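Chapter 3
Moving Air: Why Rooms Get Stuffy

I grew up in an apartment where my grandmother opened every window at six in the morning, winter included, and shut them again before breakfast. I thought she was just stubborn! Years later I took my first building science class and found out she had been running a pretty good ventilation schedule with no equipment at all.

So let's start there, with plain old air. Warm air is lighter than cool air, so it rises, and if it has a way out near the ceiling it will take it. Cooler air slips in lower down to replace it. We call this the stack effect, and you'll meet it again in Chapter 5 when we get to stairwells (my favorite part of the book, sorry in advance).
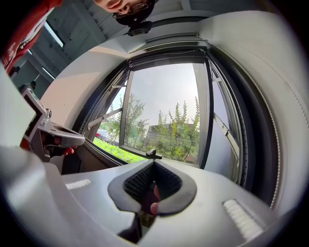
Wind does the other half of the work. It pushes on one side of a building and pulls on the other, and if you give it a path through the rooms you get cross ventilation. Block that path with one closed door and the breeze dies. Try it at home tonight with a strip of tissue paper taped to a door frame.

My colleague Iwona Żak had her students do this in 30 bedrooms, and the arguments over whose tissue moved the most went on for weeks.

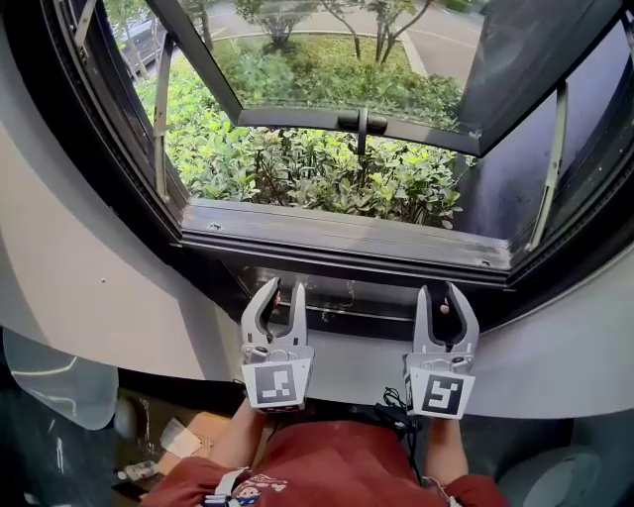

Now, how much fresh air is enough? That depends on how many people are in the room, what they're doing, and how big the space is. A bedroom with one sleeper is easy. A classroom with 30 teenagers after gym is another matter, and we'll work through that one together in Section 3.2.

Before you go on, you'll want these terms handy: stack effect, cross ventilation, air change, infiltration.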